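Korkeo Retaining Strap for Upright Cylinders

Item group: Fastening and retention
Sold by: Hotham Supply, Sterkisberg
Page updated: 2022-12-17

Product information

The Korkeo retaining strap is a woven band with a cam buckle, intended for small and medium cylinders that stand upright on a floor, in a cabinet or on a vehicle shelf. It passes once around the lower part of the body and is drawn tight by hand. No tools are required.

The strap does not replace a wall bracket where one is required by local fire rules. It is an additional retainer for storage, transport and temporary placement.

Specifications

Band material: woven polyester
Band width: 25 mm
Buckle: zinc alloy, spring-loaded cam
Cylinder diameter: up to 300 mm
Shortest usable loop: 70 mm diameter
Colors: tan, black
Pack sizes: single, 14 pieces
Pieces per pallet: 2,160

Fitting

1. Wipe the cylinder body. Oil or floor polish under the band reduces grip.
2. Place the band around the lower part of the cylinder, below any instruction label.
3. Feed the free end through the buckle and pull until the band lies flat all the way around.
4. Close the cam and tuck the free end under the band.
5. Turn the cylinder by hand. If the band slides, open the cam and tighten again.

Keep inspection labels and stickers uncovered. On most extinguishers these sit near the top of the body, and a strap fitted low leaves them readable. Do not run the band over the valve, hose or carrying handle.

Smooth painted surfaces

Glossy paint gives less friction than a matte coating. For these cylinders, order the version with the Riviere backing, a thin rubber strip stitched to the inside of the band. The backing adds 2 mm to the thickness and leaves the loop range unchanged. It is offered in both colors.

Floors

The strap has no floor contact when fitted as described. On polished wood, a separate non-slip mat under the cylinder is recommended.
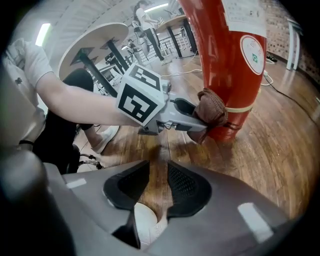
Red cylinder with tan strap, standing on a plank floor.

Care and replacement

Wash by hand in lukewarm water with mild soap. Dry flat, away from heaters. Replace the strap if the edge is frayed, if stitches are missing or if the cam no longer holds under a firm pull. Buckles are not sold separately.

Ordering

Tan is a stock item. Black straps and all Riviere-backed versions ship from the Sterkisberg warehouse once a week. The 14-piece pack contains one color only. Straps ordered before November may carry the earlier buckle with a straight lever; fitting is the same for both types.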